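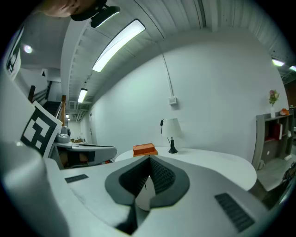

The Last Bus to Cerkance

The evening bus from Staradthorpe leaves at ten past six from a stop with no shelter. On most nights it carries schoolteachers, two or three people from the hospital laundry, and Leokadia Olszewski, who has ridden it for 24 years and sits behind the driver.

The route runs up the valley through Dirow and ends at Cerkance, a village of 200 people with one shop and a church that opens twice a month. In October the county plans to drop the evening run and keep only the two morning ones. The notice went up on 23 July 2005, taped to the inside of the bus door, where passengers could read it only on their way out.

"I thought it was about the fare," Olszewski said. "I read it at home with my glasses on. They had spare copies in a box."

The county's reasons are simple enough. The evening bus needs a second driver, and fuel costs more than it did. Radomír Jurčo, who plans the routes from an office above the Staradthorpe post office, said he had kept the service going through three budgets by moving money from road signs.

"There are no more road signs to move it from," he said.

Norbert Murín has driven the bus since the old depot in Dirow closed. He is 61 and could retire with the route, though he would like to work until his daughter finishes school. He knows where people get off without being told. Past the quarry the road narrows to a single lane, and he sounds the horn before each bend. In winter he carries sand in a feed sack under the back seat.

Dirow, with 2,000 residents, will manage. Many families there own a car, and the train halt is a short walk downhill. The trouble starts above it, where the farms are far apart and most of the people on them are over 70.

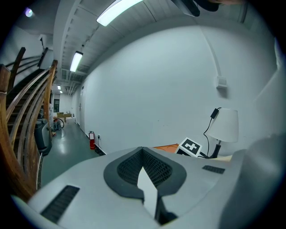 Dagmar Holub lives at the second-to-last stop and does not drive. She takes the morning bus down for her eye appointments, and they rarely end before noon. Without the evening run she would have to pay for a taxi or stay the night with her sister in Staradthorpe. Her sister has a third-floor apartment and a bad hip, and the two of them get along best in the afternoon.

Jade Leclerc, who moved up from the city to make goat cheese, has offered her van on market days. It seats six. She has asked the county whether she can charge for gas and was sent a form meant for taxi companies.

"I filled it in anyway," she said. "Under fleet size I put one."

Jurčo says a shared van could work if the insurance question is settled. A similar plan was tried in Laizer, across the ridge, and ran for two winters until the driver moved away. He has asked for the paperwork and is still waiting for it.

Murín, meanwhile, has been given his schedule through the end of September. After that the sheet is blank.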